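Speaker notes, planner tooling talk (long version, cut if the session before runs over)

Slide 1. Title. Wait for the projector. Do not tell the projector story.

Slide 2. Who we are. Kastmont makes the planning layer, Habte is the simulator we run it in, Trarura is the log viewer. Say early that all the pictures are rendered. Last time a man in the third row asked where we bought the table.

Slide 3. The claim. Most of what people call planning failures in our two-arm setup were bookkeeping failures. The planner did what it was told. We told it things that were false, in three different coordinate frames. Pause here. Somebody will laugh, and it will be somebody who has done this.

Slide 4. The workspace. Two arms, one tabletop, one tray, and objects picked for being awkward in different ways. A tennis ball has no orientation worth estimating. A Skip-Bo box has lots of orientation and a hang slot at one end that our collision mesh used to treat as solid. The puzzle square is flat and loud, and the segmentation model used to hand it back to us as a bag of separate colored objects.

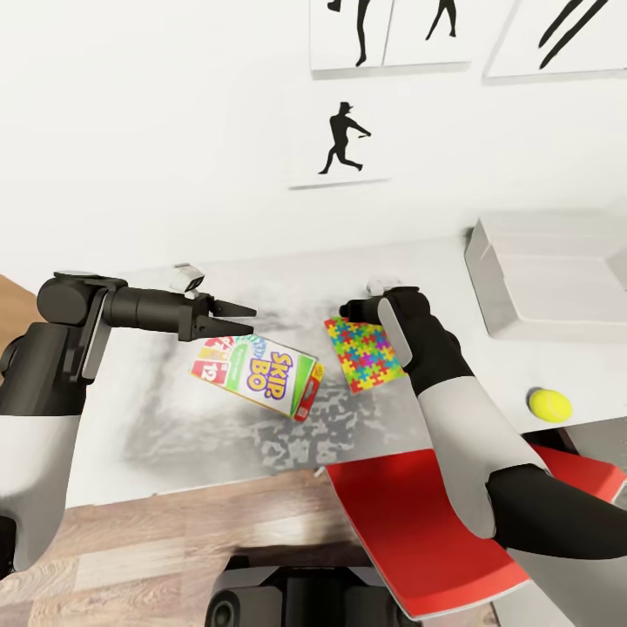 So the first tool we wrote was a merge step. It takes the masks from perception, checks which ones share a plane and a border, and asks whether they'd be happier as one thing. The first version was too friendly. It merged the puzzle with the gripper, and the planner then declined to move the arm, on the grounds that the arm was holding itself. Technically a sound decision.

Fix: known robot links get rendered into a mask of their own and subtracted before the merge runs. Everyone in the room will think this is obvious. It was obvious to us too, after 2 weeks.

Slide 5. Wall art. The walls in this Habte world have black silhouettes on white panels, one of them a baseball player. The person detector liked him very much. We now gate detections on depth, so a flat athlete no longer triggers the safety stop. (If asked: yes, we kept him. He is a regression test.)

Slide 6. Timing. Walk through the table slowly, the font is small. Full replan with both arms active: 420 milliseconds before, 33 after. Nearly all of that came from caching the arm-against-arm collision checks, and very little from the clever thing we spent the fall on. Mention the clever thing once, with dignity, and move on.

Slide 7. Close view. The overview tells you where the arm went. For contact, you want to be down between the fingers. When the puzzle is between them, its wooden edge is a much better target than the painted face, where every cut line looks like a corner to a feature matcher. We ended up fitting the board's outline first and ignoring the face until the pose settles.

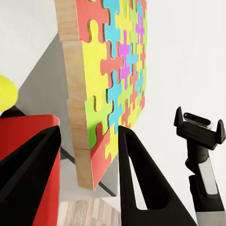

Notes by the Kastmont planning tools team
Posted Apr 25, 2019 | Filed under: Talks, Simulation

The second arm matters in this view as well. Even when it has no job in the current step, it takes up room, and the planner has to know where that room is. We used to freeze the idle arm and call it furniture. Then the task layer would wake it up, and the furniture would set off across the table. Now each arm publishes the volume it expects to sweep, and the other one plans around it.

Slide 8. Demo in Trarura. Use the recorded session. Do not run it live. Scrub to step 49, turn on the swept volumes, and let people look. If the colors come up wrong, press R twice.

Slide 9. What still doesn't work. Handovers of thin objects. Anything that needs a regrasp near the tray wall. The config file, which is now longer than the planner.

Slide 10. Next. We move to the Ellau controller in October, which should give us torque limits in the planner in place of a constant somebody typed in. Questions. If there are none, ask the one about the tray yourself.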